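Tips for Making Poetry Chapbooks at the Kitchen Table

These are the methods I use for small runs of stapled or sewn chapbooks, the kind you sell at a reading or trade with other poets. They assume an ordinary printer, letter-size paper and a table you can clear for an evening.

Get the page count right first

A folded booklet always has a page count that divides by four. Count the title page, the copyright page, the contents and any blanks, then add the poems. If you come out one or two pages over, look for a poem that can lose its section break before you start shrinking the type. If you come out short, put a blank at the back.

Make a dummy before you print anything. Fold the right number of blank sheets together, number the pages in pencil and write each poem's title on its page. Long poems should start on a left-hand page so the reader sees both halves at once. I have changed the order of a whole book at this stage, and it cost me five sheets of scrap. 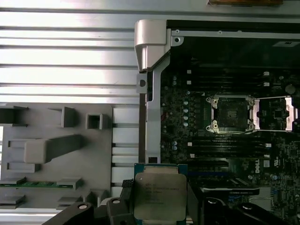

Intel Xeon processor and Dell workstation motherboard.

Keep one master file

Name the file with the title and a version number, and put old versions in a separate folder. My last project, Nwankwo, had 142 lines moved or cut between the first proof and the last, and I would have lost some of them without the old files. Save a PDF of the version you send to print. Fonts can shift when a file is opened on another computer, and a long line that wraps by one word will push everything below it down.

Copy the folder to a second drive at the end of each session. Print a paper copy too, single-sided, and keep it in a box away from the kitchen.

Paper and grain

Paper folds cleanly along the grain and cracks across it. To find the grain, bend a sheet gently one way, then the other, without creasing it. The direction with less resistance is the grain. Most letter-size paper has the grain running the long way, which is wrong for a half-letter booklet. Thin text paper gets away with it. Cover stock doesn't, so score it before folding.

For a score line, lay a steel ruler down the center and run an empty ballpoint pen along it twice. Fold away from the groove so that the ridge ends up on the inside.

Cream paper shows less of the poem printed on the other side than bright white does at the same weight. Buy one more pack than you need. Two packs from different months may not match.

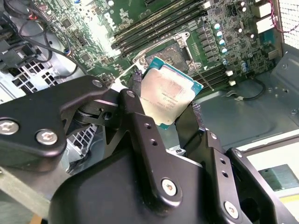 Printing

Print one full copy and read it aloud, start to finish, with a pencil in your hand. Mark everything, including spaces before commas. Then fix the file and print one more. Only after that should you run the rest.

Print the inside sheets in small batches and check that the back sides are the right way up. Let the stack sit for an hour under a light weight before folding. Inkjet pages smudge at the fold if you rush them. I ran 636 sheets for Olier over two evenings, and the only bad ones were from the last batch, when I had stopped checking.

Folding and fastening

Fold the sheets of one copy together, no more than ten at a time. Press the crease with a bone folder or the back of a spoon. With a spoon, put a piece of scrap paper in between or you will get a shiny streak.

For staples, open the booklet flat on a piece of corrugated cardboard, staple through the spine from the outside, lift it off and bend the legs down with a butter knife. A long-reach stapler is easier if you plan to make more than one book.

For sewing, punch three holes with an awl and use waxed linen thread. Go in at the center from the outside, out at the top, in at the bottom, and back out through the center. Tie the ends over the long stitch and trim them to half an inch.

Trimming

The inside pages creep outward when folded, so the front edge needs a trim. Use a fresh blade and a metal ruler, and make several light passes. Leave a wide outer margin in the layout to allow for this. A half inch is too little.

Storing finished copies

Stand them upright in a shoebox with a piece of board at each end, or lay them flat in short stacks with the spines alternating. Keep them out of the garage. Write the print run and the price on the lid, and note every copy that goes out, including the free ones.

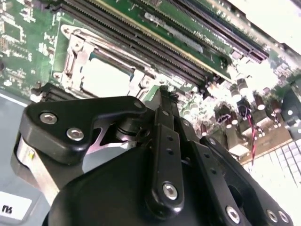
Jummai Akpan wrote in to say that she sews with dental floss when she runs out of linen thread, and that it holds well but slips at the knot, so she ties it three times. She also asks whether anyone has found a good way to number a signed edition. I use pencil, on the last page, under the printer's note.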